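Black fabric backdrop keeps sagging at the sides, how do I get it tight?

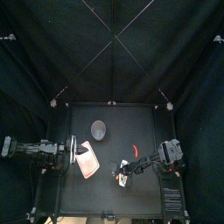
Posted by Ga-eun Ma in Sewing & Fabric Help
8 November 2021 — 3 replies

Hi all. Trying to make a black cloth surround for a puppet stage, table height, three walls plus a roof that comes to a peak. It has to go up and come down quickly bc we do it at the library in Irkthorpe and then again in Olville the same week. Fabric is plain black cotton, medium weight, bought as one long piece. 1132 cm total and I've already cut the back wall so no going back on that one.

Problem is the sides. Back looks ok. Sides hang in a sort of belly and by the end of a show there's folds everywhere and the light catches them. I've tried clothespins along the top rail, safety pins (they tear), and tape which lasted one afternoon. Also it fades kind of brown under the lamps?? Maybe that's just cheap dye.

Things I don't want to do: staple it, glue it, buy a whole new frame. Frame is thin metal tube, push-fit corners. I can sew a straight line, that's it. No zippers please.

Also how do you wash this stuff without it going gray. First show is in November so not much time.

Bhavana Kurup
7 people found this helpful

Weight at the bottom, stretch at the sides. Most people only do the top.

What I'd do —

Sew a pocket along the bottom edge of each side panel, wide enough to slide a chain or a length of rod in. Curtain weight chain is fine. Hem the pocket twice or the chain works through.

Then the vertical edges. Same pocket, but run elastic cord thru it and hook the cord to the frame top and bottom. Cord should be shorter than the panel so it has to stretch to reach. Cut it, try it, cut shorter. Don't trust the tape measure on this, elastic lies.

For the top use ties, not pins. Twill tape, folded in half, stitched at the fold, 4 stitches back and forth at least. Put them a hand's width apart. Farther than that and you get scallops between them.

Important and I forgot to put it first: wash the fabric BEFORE you sew anything. Cotton shrinks. Mine lost a good bit in length the first time and the whole thing was too short for the rail, had to add a strip from an old skirt. Wash cold, inside out if it's already hemmed, a cup of white vinegar in the rinse. Line dry in shade. Iron while still damp, on the wrong side or you get shiny patches.

The brown thing is dye, yes. A box of black dye in a big pot will bring it back for a year or so. Wear gloves. I didn't.

One more on the roof. If it comes to a peak, check which way the grain runs. Cut on the bias it will stretch and droop no matter what you hang off it, and you will blame the frame. Straight grain goes down the slope.

grekus559

just use spandex. stretchy, no ironing, throw it in a bag. done

Olville_Hems

Agree w/ Bhavana on the ties. Don't agree on chain, it clanks when somebody bumps the table and the kids all look. I use a bit of old rope, same pocket. Heavy enough.

Spandex is ok but it goes see-through when you pull it, specially with a lamp behind. You'd want two layers and then it's not cheap any more.

Quick fix if you've run out of time before the show: damp the panels with a spray bottle once they're up, smooth down with your hands, leave an hour. Cotton relaxes and most of the small folds drop out. Won't fix the belly but it helps with the creases. Lamps OFF and unplugged while you do it obviously.

And roll it for storage, don't fold. Roll on a cardboard tube, carpet stores give them away.

Ga-eun Ma

Thank you!! Washing it tonight. Didn't even think about grain, the roof is definately cut the wrong way. Going to leave it for now and do the side pockets first. Rope not chain. Does it matter if the twill tape is white, or will it show?

Bhavana Kurup

It'll show. Get black, or put the white in the dye pot with the rest.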